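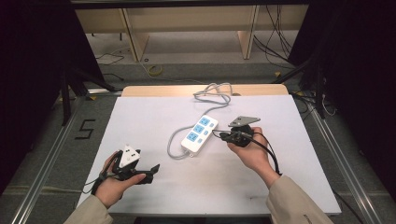 Attachment 1: the power strip from the worktable, three sockets, cord as found.

Ticket 733
Category: Furniture and small electrical
Site: Fladwood, second floor
Opened: April 22, 2022
Priority: Low (requester selected Urgent)
Status: Closed, with a grumble

Reported problem
"Strip on the worktable is dead again. Lamp won't come on, label printer won't come on. Was fine before lunch. Please replace all strips on this floor."

Log, facilities desk

10:32
Picked up. Asked the requester which switch was on. Answer: "All of them, obviously." Asked whether the strip was plugged into the wall. Answer: "Obviously." I have worked this desk long enough to write down both obviouslys.

11:05
On site. White strip with light-blue socket panels and a little blue switch next to each one. People here keep reading the switches as decoration. They each run their own socket, so a lamp in the first one does not care what you did to the third.

Pressed all three one way, tested with the desk lamp. Nothing. Pressed all three the other way. Nothing. So the requester was right about that part, and I apologize to the switches.

11:15
Moved the lamp to the wall outlet behind the table. Lamp works. Moved it to the other half of the same outlet, where the strip had been plugged in. Lamp does not work. Strip plugged into the good half: all three sockets fine, lamp on, printer on, printer immediately out of labels.

So the strip is healthy. One half of the wall outlet is not. Put tape over the dead half and wrote DEAD HALF on the tape.

11:30
While there, looked at the cord. It loops on the tabletop, bunches up near the back and then goes over the edge, so anyone sliding a box across the board takes the strip along for the ride. February's ticket (number 47 on the old list) was the same table and the same complaint, and was closed as "wiggled it." I would like it known that I did not write that one.

Laid the cord along the back edge and fixed it with two clips. Left enough slack that the strip can still be turned. Please don't coil the spare length tightly and park something on top of it.

13:20
Requester asks whether we can still replace all the strips, "since you're coming anyway." I had already come. Declined. Plalmont has 30 of these in the supply closet, and they are meant for tables that haven't got one.

14:10
Guzmán Electric has the outlet. They need the circuit off for 32 minutes and would like to do it before people arrive. Passed to the Gristex front office to pick a morning — they share the circuit and have opinions about their coffee machine.

Resolution
Strip kept. Plugged into the working half of the outlet. Cord clipped at the back. Outlet repair moved to its own ticket.

Requester comment on closing
"Works now. Think it was the switches."

Desk reply
It was the outlet. Label rolls are on the bottom shelf.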